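Print this page | E-mail this to a friend

Filed under: Home Projects > Toys & Play

How I Clean and Oil the Block Board

We play a shape-sorting game on a wooden board at our house, and by September ours looked awful. Dry, gray-ish, sticky with who knows what (jam, I'm guessing). My neighbor Lambros Kontogiannis talked me into oiling it and now I do it every few months. It's so easy!

What you need: a board, mineral oil, two soft rags, 220 sandpaper, dish soap. I spent 17 dollars, mostly on the oil.

Step 1. Wipe the board with a barely damp rag and a drop of soap. Don't soak it! Stand it on its side and go do something else for 55 minutes or so.

Step 2. Sand lightly, always along the grain. If your board is made of glued strips like mine, you'll feel little ridges at the seams, so go easy there.

Step 3. Pour on a puddle of oil, rub it in, flip, repeat. Leave it overnight and buff off whatever's left in the morning.

Step 4. Wash the blocks by hand. A toothbrush gets into the points of the star and the dip in the heart (the cube takes two seconds). Dry them well or the paint gets tacky.

Step 5. Put everything back out and play. I scatter the shapes with space between most of them, so little fingers can grab one without knocking over the rest.

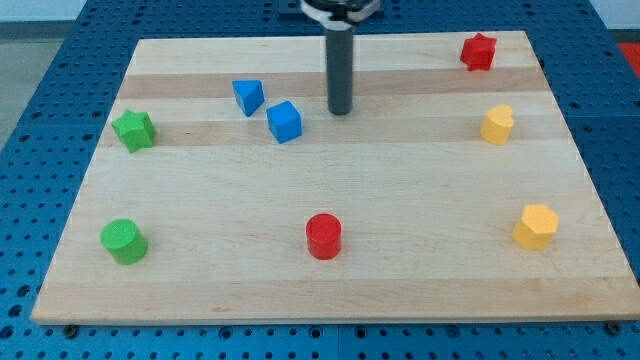 Storing It Between Games

I keep the blocks in a drawstring bag and stand the board upright behind the bookcase. Flat under the couch works too, but mine picked up dog hair.

Related:
Kidinow puzzle trays, one year on
Fixing a wobbly Luletent play table
Rainy day games from the Dullstead library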